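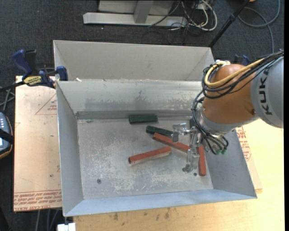

Care of Metal Storage Bins, Trays and Drawers

Guidance for households and small workshops
Wosdale Home and Workshop Advice Service

Sheet-metal containers will give many years of service if they are kept dry and cleaned with suitable products. Scratches and dull patches on a bare metal surface are a normal result of use and do not in themselves require treatment. Rust, loose fixings and sharp edges should be dealt with as soon as they are found.

Routine cleaning

Empty the container completely and remove dust with a soft brush or vacuum cleaner. Where metal filings are present, wear gloves and do not wipe with the bare hand.

Wash with warm water and a small amount of washing-up liquid. Work along the corners and the foot of any divider, where grit tends to collect. Rinse with a clean cloth and dry at once – containers left to drain overnight often show rust spots by morning.

Bleach and products containing chlorine should not be used on bare steel or galvanised surfaces. Vinegar is also unsuitable for galvanised metal.

Removing light rust

Surface rust on plain steel may be rubbed back with fine wire wool and a few drops of light oil. Wipe away the residue, then apply a thin coat of paste wax and buff once dry. Wire wool should not be used on galvanised items, as it will wear through the zinc. A nylon pad is sufficient.

Painted containers should be sanded only at the affected spot, primed with a metal primer and touched up in two thin coats. Allow a full day between coats in cold weather.

Fixings and edges

Check screws and rivets twice a year. A screw that turns without tightening should be replaced with one of the next size up, or fitted with a nut and washer on the underside. Burrs may be removed with a fine flat file, held at a shallow angle and pushed in one direction only.

Liners

Rubber matting of 6 mm thickness will reduce noise and protect tools with a cutting edge. Cut it slightly short on each side so that it can be lifted out for cleaning. Cardboard and felt hold moisture and are not recommended in garages or outbuildings.

Disposal of oily cloths

Cloths used with linseed or similar drying oils can heat up and catch fire. Lay them flat outdoors until stiff, or place them in a lidded metal tin filled with water. They must not be left in a heap.

Enquiries concerning this page may be addressed to Menaka Mondal at the Wosdale office. The telephone line is closed on Thursday afternoons.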